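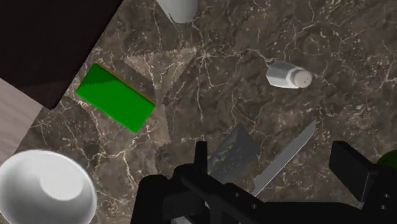

Bożena Nowicki once told us she came for one evening of Portuguese and stayed for 9 terms, mostly because the groups were small enough that she had to speak.

Granden is a language school for adults in Jarnonstead. Leonor Loureiro and Su-bin Shin run it and do most of the teaching. We offer Portuguese and Korean at 2 levels – beginners and improvers – and every class is held in the evening.

Our lending library has 3000 books and recordings, free to enrolled students. There is no entrance test. The school closes for July, and enrolment for the autumn term stays open during the break.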